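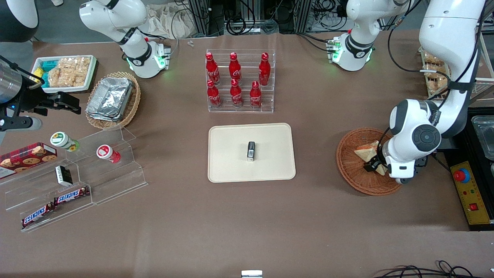 Llevo casi un semestre oyendo que el taller de robótica "prepara para la industria" y sigo sin saber qué industria es esa. Acepté ayudar en el Kirko, que es como bautizaron los alumnos al proyecto de este año, porque me lo pidió Deisy Pacheco y a Deisy cuesta decirle que no. El reto suena modesto: montar una merienda en una bandeja beige, un sándwich y algo más, con dos brazos y sin manos humanas de por medio. Los sándwiches van en una canasta redonda de mimbre, cortados en triángulo, y el brazo tiene que bajar la pinza dentro y agarrar ahí, entre bordes de pan que ceden en cuanto se les mira fuerte. Las seis botellas rojas de Coca-Cola esperan arriba, en su soporte transparente de dos niveles, todas con su logo blanco. Qué quieren que les diga, a mí una merienda me la prepara mi sobrina y no hay que calibrarla.

No es que me parezca mal trabajo. El equipo tiene horas encima, y se nota. Lo que me parece mal es el cuento que se le pone alrededor. En la hoja de inscripción del concurso hay que rellenar una casilla que dice "impacto social" y los chicos escribieron que el sistema podría atender comedores escolares. Pregunté cuántos comedores escolares conocían. Silencio. Uno dijo que había visto un vídeo.

El presupuesto, para quien me lo preguntó en los comentarios de la entrada anterior: la escuela puso 648 y lo demás son préstamos y favores. Arango, la ferretería de la esquina, regaló tornillería. Brandex iba a patrocinar camisetas y al final mandó pegatinas. Con las pegatinas no se programa nada, pero quedaron muy contentos y las tienen en todas las carpetas.

Voy a lo técnico, que algunos de ustedes solo entran por eso.

El sándwich es el peor objeto que se podía elegir y por eso mismo defiendo que se eligiera. Una botella tiene más o menos la misma forma hoy que mañana. Un triángulo de pan cambia con las horas que lleva hecho, con el relleno, con el que tiene encima. Los alumnos empezaron con una fuerza de cierre fija y aquello era una prensa. Luego la bajaron tanto que el sándwich se quedaba en la canasta y la pinza subía muy digna sin nada. Ahora usan un cierre por pasos, con una pausa antes de levantar, y va mejor. "Mejor" significa que de los 143 intentos que apuntaron en la libreta, 44 terminaron con el sándwich entero en la bandeja. En la presentación pensaban poner "resultados prometedores". Les pedí que pusieran los dos números y que cada quien se prometiera lo que quisiera.

Hubo discusión. Hay quien cree que enseñar el dato crudo nos resta puntos con el jurado, y a lo mejor nos los resta. También hay quien quería contar como éxito los sándwiches que llegan abiertos, "porque se pueden comer igual". Ese argumento casi me convence, lo reconozco, a las siete de la tarde y con hambre.

El otro asunto es la variedad. Alguien tuvo la idea de que el sistema debía poder servir de todo, y desde entonces la mesa parece el mostrador de una estación de autobuses: panes en bolsa, Snickers, galletas con chispas de chocolate, dulces de arroz inflado. Yo habría dejado dos productos hasta que los dos salieran bien. Me contestaron que el año pasado ganó un equipo con más objetos. Puede ser. Yo vi la demostración de aquel equipo en marzo y lo que recuerdo es a tres personas recogiendo cosas del suelo.

Deisy no está de acuerdo conmigo y me pidió que lo dijera aquí. Según ella, si se entrena con dos objetos se aprende a mover dos objetos, y los chicos se aburren antes de llegar al tercero. En lo segundo tiene razón seguro. Los he visto pasar una tarde entera cambiando la altura de aproximación sin que nadie mirara el móvil, y en mi clase de física eso no lo he logrado nunca. Le dije que el entusiasmo no es una métrica. Me dijo que la métrica tampoco es una clase. Quedamos en no hablarlo más hasta después del concurso.

Una cosa que sí me cambió la opinión, un poco. Al principio tenían el botón rojo de parada como parte del decorado. Todos sabían para qué era y a ninguno se le ocurría pulsarlo, porque daba vergüenza, como si parar fuera reconocer que uno lo hizo mal. Pusimos la norma de que quien parara a tiempo no tenía que dar explicaciones. Desde entonces se para más y se rompe menos, y una alumna que no abría la boca se ha vuelto la que mejor huele los problemas. Eso no entra en la casilla de impacto social.

El software de planificación es Drirkusent, en la versión para centros educativos. La documentación llega hasta la página 436 y lo que buscábamos sobre coordinar los dos brazos ocupa párrafo y medio. El resto lo sacaron a base de probar. Si alguien de los que leen esto ha conseguido que el segundo brazo espere sin quedarse esperando para siempre, que me escriba, que los chicos lo han resuelto con un temporizador y a mí los temporizadores me dan mala espina.

El martes hay ensayo general con público, o sea, con padres. Llevaré mi propia merienda.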